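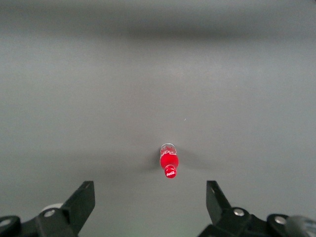
Storage and Handling – Inspection Checklists

Faux fur and vintage coat intake, Conau store room
Checked in January, before the winter stock was moved to the upper rail. Items are marked OK, Attention or Fail. Comments follow each item.

1. Rail and brackets – OK
Load rating plate legible. Wall brackets tight. The long rail carries 40 coats and is not to carry more. Full-length pile coats weigh more than they look, particularly the lined Mireo swing coats.

2. Hangers – Attention
Wire hangers found under two stroller jackets. Replace with broad padded hangers. Wire marks the shoulder pile and the crease does not always steam out. Any hanger with a rust spot goes in the bin.

3. Clearance between garments – OK
Minimum 4 cm between sleeves. Modacrylic pile crushed over a summer will need brushing and may keep a ridge at the elbow.

4. Heat sources – Fail
Portable heater stored beneath the lower rail. It was unplugged, but the position is not acceptable. Older acrylic pile shrinks and frizzes at quite low heat and some of it burns readily. Heater to be moved to the office. Steamer to be kept in the hall cupboard and used only on linings.

5. Light – OK
Blind down, bulb switched off at the door. White and silver collars examined for yellowing. One Robles capelet has yellowed along the fold, recorded at intake and no worse.

6. Moth and beetle – Attention
Synthetic pile is not food, but wool interlinings, felt undercollars and real fur trims are. Traps due for replacement. Casings found in the cuff of a tweed coat with a dyed lamb collar. Coat bagged and isolated. Neighbouring garments brushed out over a white sheet and rechecked.

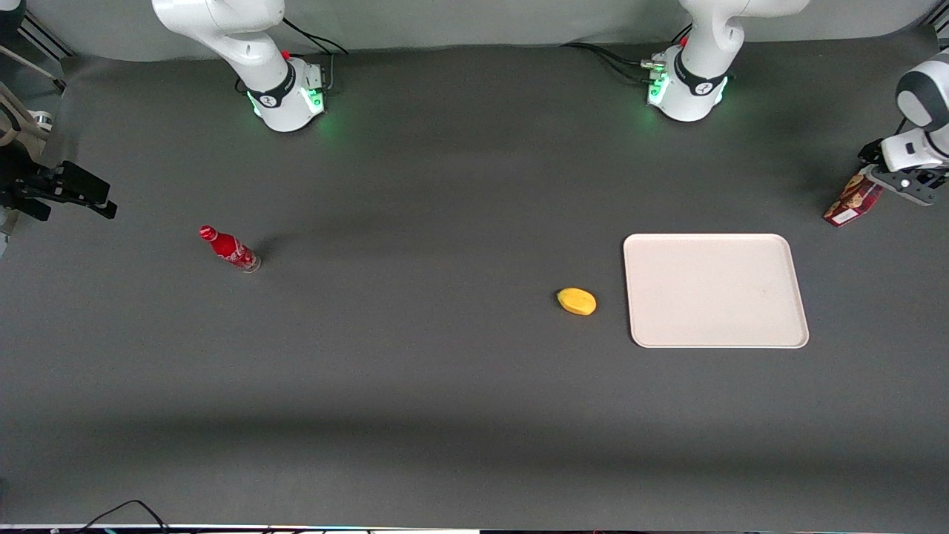 Freezing is suitable for the isolated coat provided the bag is sealed and the coat comes back to room temperature before the bag is opened. Do not freeze anything with celluloid buttons.

7. Linings and labels – OK
Labels photographed and left in place. Split underarm seams noted on the tag. Do not pin a tag through satin – use the hanger loop.

8. Closures – Attention
Fur hooks on the Flalterent jacket are loose at the neck. The lower pair is sound. Resew with waxed thread through the tape, not through the backing alone. The knit backing on this make tears once a needle hole opens.

9. Odour and damp – OK
No musty smell on opening the room. Base of the outside wall dry to the touch. Cedar blocks are allowed on the shelf, never in a pocket, where the oil stains the lining.

10. Floor and exit – OK
Aisle clear. Boxes stacked no more than 2 high. Extinguisher tag in date.

11. Insurance schedule – Attention
Listed value for the room is $3,480. The schedule predates the Mireo coats and needs updating before they are tagged for sale.

Outstanding: items 2, 4, 6, 8 and 11. Item 4 to be cleared before any further stock is hung. Reinspect the isolated coat separately and keep its tag with the bag.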